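June 14, 2022

Warm enough by breakfast that I had the window open before I'd even found my slippers, and I made up my mind that today would be the bedroom day. I've been putting it off since we got back from Mavmont. The bag has been emptied for ages, only everything that came out of it has been living on the bed in the daytime and on the floor at night, and I was tired of stepping over my own clothes in the dark.

The bamboo mat is down for the summer now, over the peony bedspread, and I do love it. It's cool on the backs of the legs and it makes a lovely firm surface for folding, much better than the mattress on its own. Nidia Cusi told me years ago that she folds everything standing up, at the table, and I have tried, but I like the bed. You can spread a sleeve right out and get the creases flat with your hand.

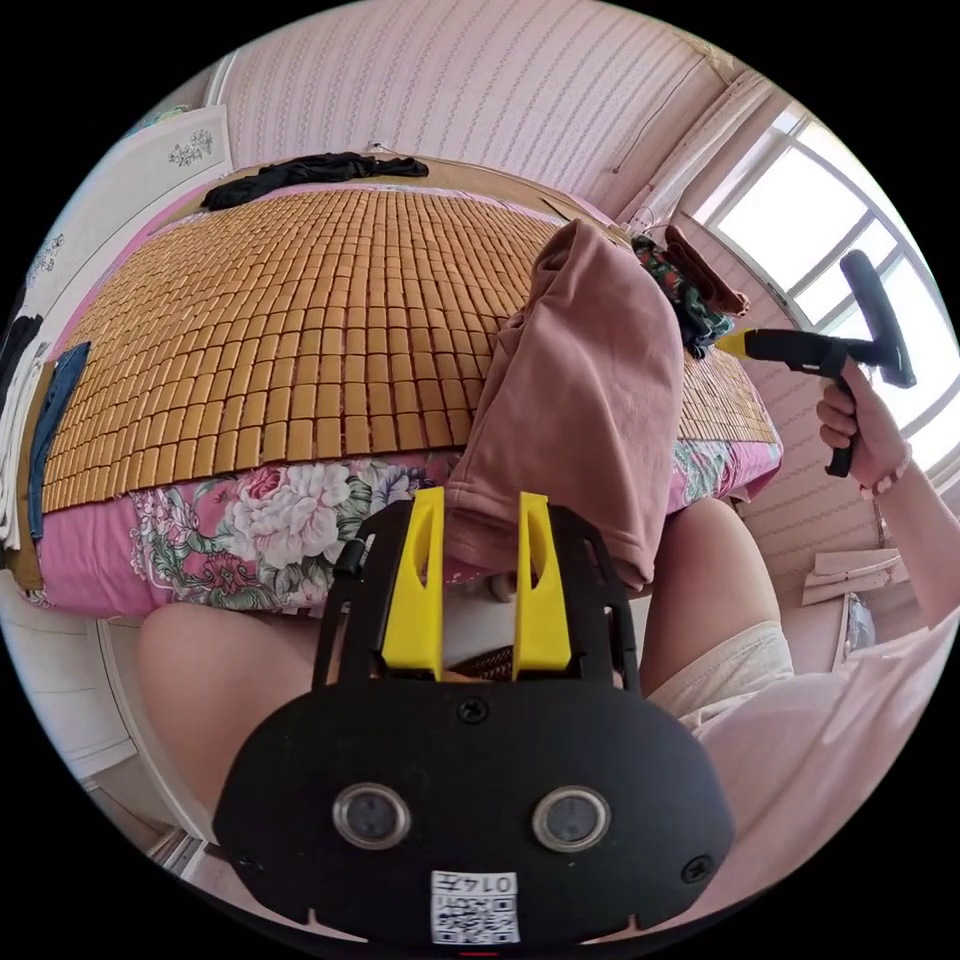
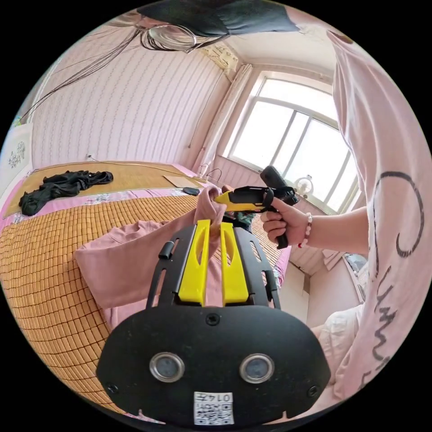
The pink things took me longest, as they always do. I seem to own a great many of them and they are all slightly different pinks, so I dither over which ones belong together - and then I hold one up and remember I haven't worn it since September and have a little argument with myself about the charity bag. Two went in. One came out again after lunch.

Efraín Muñoz rang in the middle of it all to ask whether I still wanted the tomato plants, and we talked for 27 minutes (it says so on the phone) about his knee and the buses to Rivadeneyra and hardly at all about tomatoes. I do want them. I must remember to ring him back and say so.

Still to do: the denim, the winter scarves, and whatever is at the back of the wardrobe, which I didn't dare look at. Bed by nine tonight if I can manage it. Need milk and a new bar of soap.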